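Itix Help > Home and tidying > Sorting and storage

Best way to sort a mixed-up load of white pegs and discs?

posted by mossybobbin, April 26, 2023
338 views

Hi all, hoping someone on here has more patience than me! I've inherited a big old set of Brillell, which if you don't know it is a sort of peg and disc thing you build patterns with, and all the round bits are white on top. There are little ones and big ones and some of the big ones have a bit of orange underneath, and every last one has been tipped into the same carrier bag. The lid says 1037 pieces. I'm not going to check.

I've got two plastic tubs to put them in, one each for the small and the large, and I started doing it on the living room floor the other night and it was hopeless. They roll off under the sofa, they look the same size from above when you're kneeling over them, and I kept putting the wrong ones in the wrong tub and having to fish them out. After 30 minutes I'd got a sad little layer in the bottom of each one and a dead leg.

Is there a knack to this? Should I be using a sieve or something? And does it matter what I do it on, because my only decent table is pale and so are the pegs, so I'm wondering if I'd be better off with a dark cloth. I don't want to buy a load of kit for it as it's only going to live in the hall cupboard. Also any thoughts on what to do about the orange ones, do they go with the large or want a tub of their own?

Thanks in advance, and sorry if this has been asked before, I did search but all I got was buttons.

hobnob_hill

Sieve. Garden riddle if you can borrow one. Small ones drop through, big ones don't, done. I did this with a jar of mixed beads and it took no time. Check the holes are the right size before you tip the lot in, mine weren't the first time.

kettleandcrumb

Oh I do sympathise, I had a set very like this from a jumble sale in Piltorden and it sat in its bag for two winters before I could face it!

I'd go easy on the sieve idea, sorry hobnob. It works for things that are properly round like beads, but flat discs go through sideways, and pegs get stuck by the stalk and then you're picking them out of the mesh with your fingernails. I tried it with a colander and ended up doing most of it by hand anyway (and washing the colander).

What worked for me was getting off the floor and doing small amounts. Really small. If you tip out a great heap you spend all your time shuffling it about and none of it putting anything away, so I take a handful from the bag, spread it out on the table so nothing is on top of anything else, and only then start. Go through and pick out all the large ones first, because your eye gets set to one size and you stop dithering. Then whatever is left is small and you can sweep it up with the side of your hand and drop it in. If you do them as they come, one big one little one big one, you will put them in the wrong tub, I promise you, it's not just you.

On the tubs, get two different colours if the ones you have are the same. It sounds daft but it makes a huge difference when you're half watching the telly. You stop thinking "small, left" and just think of the colour. Mine came from Price and were cheap as anything, the oblong sort, and I put them near enough together in the middle of the table so I'm not stretching. Keep them long side on to you if there's room, then you've got a nice wide opening to aim at.

I wouldn't bother with the dark cloth. I did have one on to begin with and it wrinkled up every time I swept the little ones along, and then they hid in the folds. White on plain wood is easier to see than you'd expect as long as the light isn't right in your eyes. A tray with a lip is handy if your table isn't level, or if you've got a cat.

As for the orange ones, I put them in with the large. When you go to use them you want to reach for the size first, and you can see the orange the moment you pick one up. If you do want them apart, pop them in a sandwich bag inside the large tub so they don't wander off.

mossybobbin

This is brilliant, thank you both. Large ones first is so obvious now you say it and I'd never have thought of it! I've only got clear tubs so I'll have a look in Price when I'm next in town. Did you label yours or just go by colour?

kettleandcrumb

Just colour, but I'm the only one who uses them. If there are other people in the house I'd stick a bit of masking tape on the end and write SMALL on one and LARGE on the other, otherwise you'll come back to it and find them all in together again and cry.

One other thing I forgot, don't fill them right up. I made that mistake in March when I redid mine, I had the small ones level with the top and then caught the edge with my sleeve when I was carrying it to the shelf. If you've got too many for one tub just start a second. And do a quick once-over before you put the lids on: tip each tub gently to one side and any odd ones of the wrong size tend to show up.

wend_it_and_mend_it

I'd agree with most of that, and with keeping it to a handful at a time especially. Mine are done on a wooden table, butcher-block style top, with one teal tub and one orange, and the whites show up fine against it. The only bit I'd do differently is leave a good clear patch beside the tubs for the loose ones, all on the same side. If you have them scattered all the way round you're forever reaching over a tub to get at the ones behind it, and that's when things get knocked.

I also wouldn't try to get through the whole bag in one go. I do a couple of handfuls while the potatoes are on and leave the bag hanging on the door handle for next time. It gets done sooner than you'd think, and if you find you've got a few you can't decide on, line them up next to one you're sure of and look at them from the side instead of from the top.
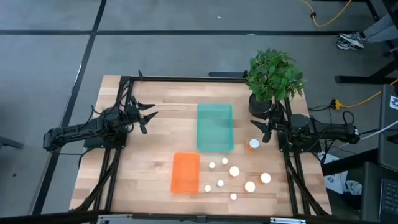
And give the tubs a wipe out before you start, will you, because new ones often have a bit of dust in the corners and it sticks to white plastic something awful. Warm water and a drop of washing-up liquid does it. Let them dry properly before anything goes in.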